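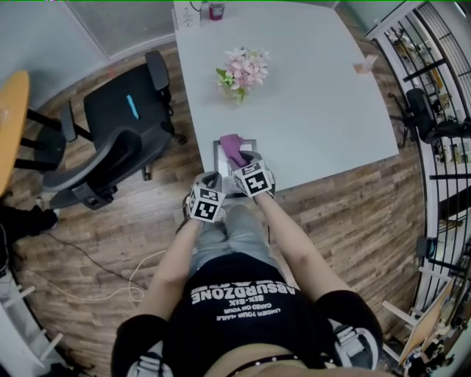

Purple cloth, tagged gloves, and the tray at the edge of the table.

Wiping is the job I have been looking forward to since January, when our club voted on what to teach the arm this year. Folding won, wiping came second, and we ended up doing wiping anyway because I kept bringing it up at every single meeting (sorry, everybody!).

The plan is simple to say and a lot of fun to do. One of us puts on the gloves and the head camera, sits down, and wipes the tray the way you would at home. The black and white tags on the backs of the gloves let the software work out where each hand is and which way it's turned. Later all of that goes into training, and the arm gets its try at the same tray.

We set ourselves a goal of 70 good takes before the Cliltstead student meet. Tonight, 2024-05-17, we got to 16, and I'm thrilled with that for a first evening! A take only counts if both tags stay readable the whole way through. My early ones were awful on that score. I curl my wrist when I scrub, so the tag tips away from the camera and the tracker loses my right hand. Bogdan Pop spotted it on the playback and told me to keep the back of my hand flat and push from the elbow. It feels strange for the first few wipes and then you stop thinking about it.

We also tried slowing down. Each take runs roughly 20 seconds now, and the hand paths look so much smoother on the plot — I may have made people come over and look at it more than once.

Things still to sort out: the straps on the camera rig need shortening for the smaller members, and our file names are a mess. Zirwood, the other team going from our school, has a neat script for renaming everything and has promised to share it. I also want takes from left-handers. We have two in the club, and neither has had a turn yet.

Next session we start with the left-handers, then back to me if my elbow is up to it.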